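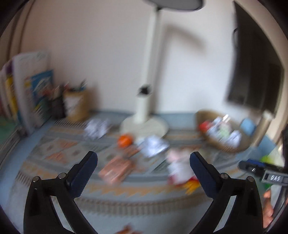
The desk before tidying, with the lamp in the middle and books along the wall.

How to tidy a small desk in the evening

By Soudabeh Esfahani
December 2, 2020

I work and also drink my tea at the same desk, so it becomes full very fast. In November I started to do a short tidying every evening, and I want to share the way I do it. You need one bag for paper, a soft dry cloth and a small box for things that belong in another room.

Step 1. Switch on the lamp. It is easier to see small things when the light comes from over the desk.

Step 2. Take the paper first. Open each crumpled piece before you throw it away. I once lost a receipt from the Ramis shop this way, and they did not want to change my kettle without it.

Step 3. Collect the small things. A little ball, a toy, a clip, all go into the box. Do not decide now where each one lives. If you walk to the other room with every item, you will be tired before the desk is clean.

Step 4. Flat boxes. Look inside. If it is empty, it goes out. If you still use it, stand it on its side at the end of the books, where it takes less place.

Step 5. Straighten the books. Mine lean on the wall, and I push them together from the open end. The ones I did not open for 2 months go back to the shelf.

Step 6. Lift the lamp with both hands and hold it by the column. Shake the tablecloth outside, or brush it with your hand if it is late. When you put it back, pull the corners until the stripes are straight. Then wipe the lamp base and return it to the middle.

Step 7. Carry the box around the home and empty it the same evening.

My neighbor Meron Fikre asked if a tablecloth on a desk is practical. For me yes, it protects the top from cups and pens. I wash it every 4 weeks, in cool water, and iron it from the back side.

Next time I will write how I clean the drawer.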